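4 min read

Section 3: Teaching the gear task by remote control

OK, you've got the Virley hand controllers paired and the simulator open. Now comes the part I like best, where you drive both arms yourself and the software writes down every move you make. I recorded 40 demos this way in October and I still get a kick out of it!

Before you start, set the recording limit to 2000 steps. The default is way too short for a two-arm task (I lost a lovely run that way).

1. Load the Burkcombe gear scene and press Reset.

2. Squeeze and release each trigger. The jaws on screen should follow your fingers. If they lag, close the preview window and try again.

3. Switch to the wrist view and get to know your parts. I steer by the line between the grid mat and the plain gray plate, but pick any landmark you like.

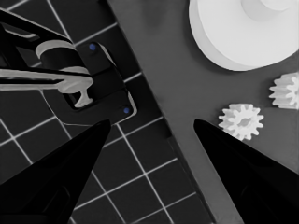

Wrist view: open jaws, with the black bracket to the left and gears on the gray plate.

4. Press Record, then wait for the beep. Moving early gives you a jump at the start of the file, and you'll have to trim it by hand.

5. Bring one arm in over the part you want, fingers pointing straight down, and lower it slowly. Let the other arm hang back with its gripper open until you need it. Two arms crowding the middle of the table is asking for a bump. 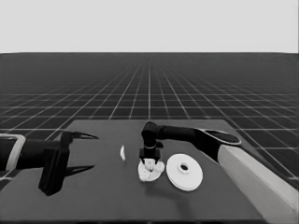

6. Close the jaws gently, lift a little, and pause. I count to two in my head. The pause makes a nice clean marker when you cut the demo up later.

7. Check the outside view before you carry anything across. The wrist view is great up close, but it won't warn you about a forearm swinging over a gear. 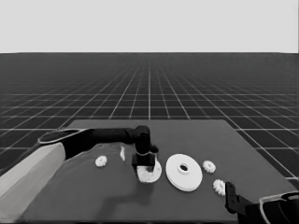
Outside view: one gripper over a small disc, the big disc and two gears farther right.

8. Set the part down, open up, back off, and press Stop.

CAUTION: Don't press Reset while recording. Clisetti saves the reset as part of your demo, and the robot will try to learn it.

NOTE: Keep your sloppy but successful runs. Of my first 57 tries I tossed 11, all of them drops.

Name each file before you leave the screen, then go on to Section 4 for playback.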